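Prultlow compares two hands and a gripper on office furniture

2 November 2019

Prultlow has published the first results from its comparison of end effectors for two-armed robots working in ordinary offices. The tests cover a parallel-jaw gripper from Raptis, an articulated multi-finger hand from Palla, and an earlier version of the same Palla hand with a shorter thumb. All of them were run with the same arms, the same head camera and the same controller software.

The company logged 1,312 attempts between May and the end of the series. Each attempt was one of 18 short tasks, such as pulling a door by its knob, pushing a door shut, lifting a flat object from a shelf or putting a box file down on its side. Attempts were scored as complete, partial or failed. A partial score means that the object moved in the intended direction but did not reach its end position.

Doors and knobs

Small knobs were the hardest item for every device in the comparison. The parallel-jaw gripper had the highest score on round knobs when the approach was straight, and the lowest when the wrist had to come in at an angle. The current Palla hand was more even. It could hook a knob with two fingers from the side, and it lost less time on repositioning after a missed grasp.

The shorter-thumb version of the hand often closed beside the knob. Prultlow puts this down to calibration and not to the thumb itself, and plans to repeat that block with new joint offsets.

Pushing doors closed gave few problems. The fingered hands were curled for this task and the back of the fingers was used as the contact surface. With the gripper, the closed jaws were used. Contact force was limited in the controller to the same value in each case – the report gives the setting in an appendix, together with the wrist stiffness.

Flat objects on shelves

Books and box files lying flat were included for a different reason. A parallel gripper needs a free edge of sufficient height, and it needs the space to get one jaw under or behind the object. On an open shelf the gripper tended to push thin items toward the back panel before it could close on them. The fingered hands could drag an item forward by friction and then grasp the part that projected over the shelf edge.

The drag method is slower. Over all flat-object tasks the Palla hand took about 50 percent longer per attempt than the gripper, counting complete attempts only. Its completion rate was higher on the lower and middle shelves. On top surfaces, where the arms had more room, the difference was small.

The head camera was a limit in several tasks. Once both arms are extended, the hands take up the lower part of the view, and a low cabinet has to be approached with the head tilted well down. Prultlow tried 3 camera pitch settings and kept the middle one. A wrist camera was fitted for a short block of attempts and improved the final alignment at knobs, but the added cable restricted wrist rotation and the block was not included in the totals.

Test furniture

The furniture was standard office stock, chosen in plain finishes and left unmodified. Door hinges were not adjusted between attempts. Before each attempt the operator set the doors to the listed start position and placed the objects by hand. Shelf tasks with the two-section cabinets began with one section open and the other closed, and with both hands open in front of the cabinet.

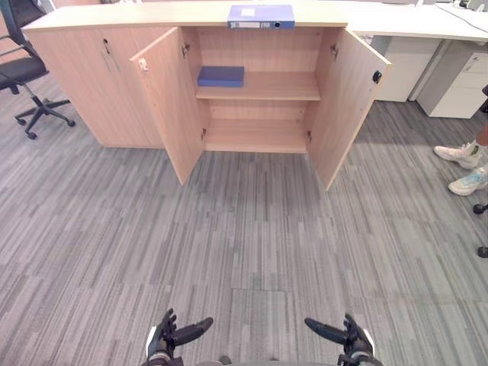

Controller changes

The controller was supplied by Briklow and was updated once during the series. The update changed how the two arms share the workspace directly in front of the robot. Before it, one arm would stop whenever the other entered a fixed zone. Afterwards the zone was computed from the actual hand geometry, which matters more for the wide fingered hands than for the narrow gripper. Results from before and after the update are listed separately in the tables.

A second series is in preparation and will add drawers with recessed handles. The Raptis gripper will be tested there with two types of fingertip pad. Prultlow has made the task list and scoring sheet available on request – the raw joint logs will follow when the second series is complete.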